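Section 5: Making the Bed with Your Clelard Patchwork Quilt

Okay, you've washed it, you've dried it, and now you've got a big heap of squares and a bare bed. I've been making up beds with Clelard quilts for years (I write these guides for the shop, so I get plenty of practice!) and this is the way I do it at home.

Before you start

Pull the bed out from the wall a little if you can. If yours is jammed in a corner like mine, just do the wall side first and save yourself the crawling. Move anything with a hard edge off the mattress, and take off your rings if the stones stick up. Patchwork seams love to catch on things.

1. Smooth the bottom sheet and tuck it in all the way around. Lumps show through a quilt more than you'd think.

2. Find the care tag. It's sewn into one corner on the back, and that corner goes at the foot, on the left as you stand looking at the headboard.

3. Lay the quilt across the middle of the bed, still folded in half, pattern side up. Open it toward the wall first, then toward you.

Note: if you bought the Orbán size, it's longer than the standard one and you'll have extra at the foot. Let it hang for now.

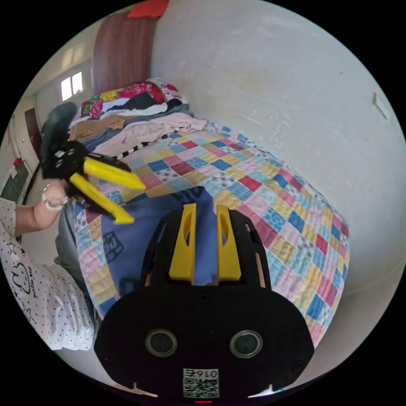

4. Pick one long seam near the center and line it up with the middle of the headboard. I used to go by the outside edge and always ended up crooked, so now I trust the seam and let the edges land where they land.

5. Work outward from that seam with flat hands, pushing the wrinkles toward the sides. Go easy at the corners where four blocks meet!

6. Walk around and check the drop on any side that's open. A small difference is fine. If it's way off, lift the whole quilt and shift it.

Caution: don't yank on a single block to straighten things out. The stitching on the Pranevico cottons is only meant to take so much, and a popped seam is a pain to fix by hand.

7. Fold back the top edge, around 30 cm, and set your pillows on the sheet above the fold.

If a seam does open up, stop using the quilt and see Section 7 for the ladder stitch. Spare thread is part number 1255 in the Tronico mending kit.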